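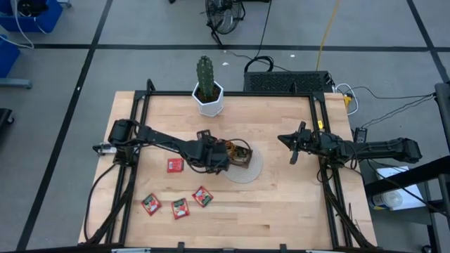 Home Guides Kitchen Small Spaces Archive Contact

How to set up a shared snack box (and which advice to ignore)

Annick Hervieu
06/11/2023

I have read a great many articles on snack storage and I believed very few of them. Most want you to buy clear acrylic bins, a label maker and a lazy Susan before you have thrown out a single stale oatcake. The rest show a shelf that has plainly never been near a hungry person. What follows is the method we use on the long table at Munow, where people help themselves between morning and evening, and it needs one wooden box, one mat and something heavy to stand next to it.

I don't claim it will make anybody eat less. Articles that promise that are selling something.

What you need

A wooden box or tray with upright sides. If you can get one with dividers, do.
A round woven mat, big enough that the box doesn't rock on its edge.
A plant in a pot. A false one is fine.
Small packets of the single-serving sort. Sharing bags won't work for this.
A clear table to sort on.

Okero do a divided tray for 40 euros which I was told was "an investment piece". It is a tray. Mine came from a Tretora clearance shelf for a good deal less, and the only thing wrong with it was a price sticker that took white spirit and an evening to shift. Look for handle holes cut into the end panels. Screwed-on handles work loose, whatever the shop says, and then you are carrying crisps across the room on one hinge of faith.

Step 1. Get everything out

Tip the lot on to the table. Do this even if you are sure you know what's in there. Last March I was sure, and found 2 packets of apple crisps that had gone soft at the corners and a stock cube.

Lay packets face up and check the date on each. Put anything past it to one side. I know the argument that dates on dried fruit are only for show, and it may be right, but it isn't your stomach alone when the box is shared.

Step 2. Sort by what people reach for

The usual instruction is to sort by colour. It looks lovely for one photograph. The trouble is that packet designers use red for strawberry, red for chilli and red for plain salted, so a colour row tells you nothing until you pick something up and read it.

Sort into sweet and savoury first. Then, within the sweet ones, put fruit with fruit. If you have several of the same packet, keep one back for the box and leave the others in the cupboard. A box with five identical packets in it looks like a warehouse, and the last one never gets eaten anyway.

Step 3. Stand them up

Packets go in on their ends with the name facing outwards. Laying them flat is quicker, I grant you, and you will fit more in, but whatever is at the bottom stays there till spring.

Before each one goes in, hold it by the top seam and give it a tap so the contents drop. It gives the packet a foot to stand on. Crumpled ones can be smoothed against the table with the flat of your hand. Press gently with fruit chips or you'll be serving dust.

Short packets go where they can be seen and tall ones can lean. Strawberry, mango, then banana and apple makes a decent sweet row. Don't force a fourth in beside them to fill the gap. A tight row has to be pulled at, and the neighbours come out too.

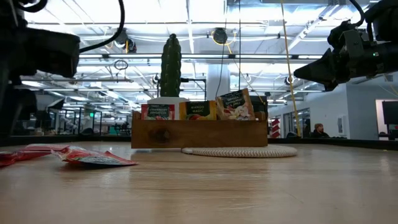
Step 4. Put the mat down properly

I was doubtful about the mat. It sounded like styling, and styling is where most of these guides go wrong. I changed my mind after sliding a bare box across a pale tabletop and leaving a scratch I can still find with my thumbnail.

Choose a flat one. Thick rope mats with a raised middle will tip a narrow box. Centre the box by looking along it from one end, then press on each corner in turn. If it knocks, turn the mat a little and try again. Wipe underneath once a week, as woven rings collect crumbs like nothing else in the house.

A Caron catalogue I was sent claims that a natural mat "brings calm to the snacking zone". I have seen no calm.

Step 5. Decide how full is full

Here I part company with nearly everyone. The standard advice is to fill every compartment so it looks generous. Start at one end with a single packet and see how the box carries before you add any more. If it leans, put it against a side wall and let it lean; it will straighten once there is something next to it.

Weigh the box loaded if you mean to lift it by the handles. I keep mine under 700 grams, tray not included. That isn't a safety limit and I didn't get it from anywhere clever. Beyond that weight my wrist complains when I carry it through to the other room.
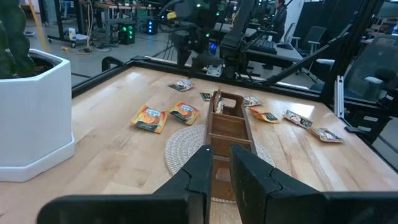

Keep the packets you haven't placed yet on either side of the tray where you can reach them, savoury on one hand and sweet on the other, and fill from the far end towards you. Going the other way means leaning over what you've already stood up, and a sleeve will have it down again.

Dividers help, but don't treat them as law. If one compartment is too tight for the fatter packets, use it for something thin, such as tea bags or cereal bars.

Step 6. Add the plant, or don't

A pot behind the box gives it a back, and people seem less inclined to shove things past it. I won't put it more strongly than that. A tall cactus shape takes up little room on the table. A real one needs light and has spines, so think about where hands will be going.

Keeping it going

Top up from the cupboard when a row has a gap in it, and leave it alone the rest of the time. Any system that wants attention every day will be abandoned by the second week. I once followed a 4000 word guide which had me writing an inventory in pencil, and I lost the pencil before I lost the snacks.

If the same packet is still there after a month, stop buying it.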